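12/30/21, Mirnham, back room

Last entry before the break, and I'm giving it to the washing-up, which has been on my mind all month (I know, I know, there are grander subjects!). The blue plate is still my favorite thing to practice on. It's shallow and smooth inside, with those faint rings that I always want to follow with the sponge, and I've gone back to one of the green-and-yellow scouring kind after the Ebihara cloths, which I never did get on with.

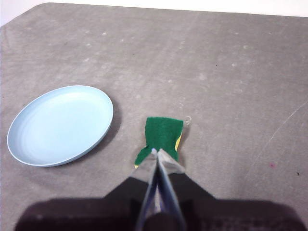

Blue plate and scouring sponge on the gray top.

My feeling is that we fuss over the middle of a plate and skimp on the rim, where the sauce likes to sit and dry. So I've been trying it rim first, all the way round, then working inward with the plate tipped a little so the suds have somewhere to go. It takes longer, but it's a nicer way to work, and I'd like to keep at it until February if there's room in the plan.

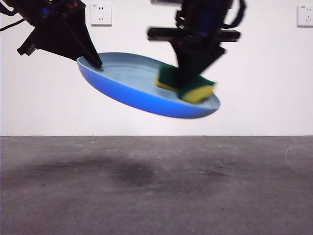

Kavinda Bandara wrote back that he'd do it the other way about, middle first, so the worst of the grease doesn't get dragged out to a clean edge, and could we please stop using the rough side on anything glossy. Fair point on the rough side. I'll try his order on the next 3 plates and write it up here.

Still to get: 2 fresh sponges, and more dish soap.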